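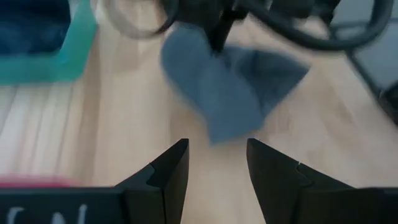 Branwen Vaughan has been making ambient records as Kilness since August, and she lights up when you ask about tape hiss. "I love it! It's like the room is breathing," she says. Her new album, Rirnura, runs 35 minutes and has just 2 chords in it. She builds each piece at a light wooden table — no computer, headphones on, very late at night. 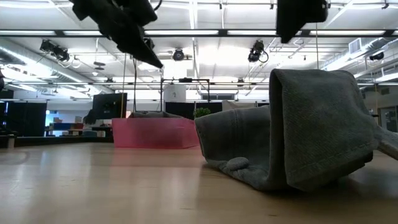 Does she ever miss drums? "I get my pulse from the loops drifting apart," she says, "and that's plenty for me."

The one guest is Iolo Morgan, who plays a slow, gorgeous harmonium on "Fosedard." Vaughan kept his 13th take. "He'd stopped trying to be careful by then," she says, laughing.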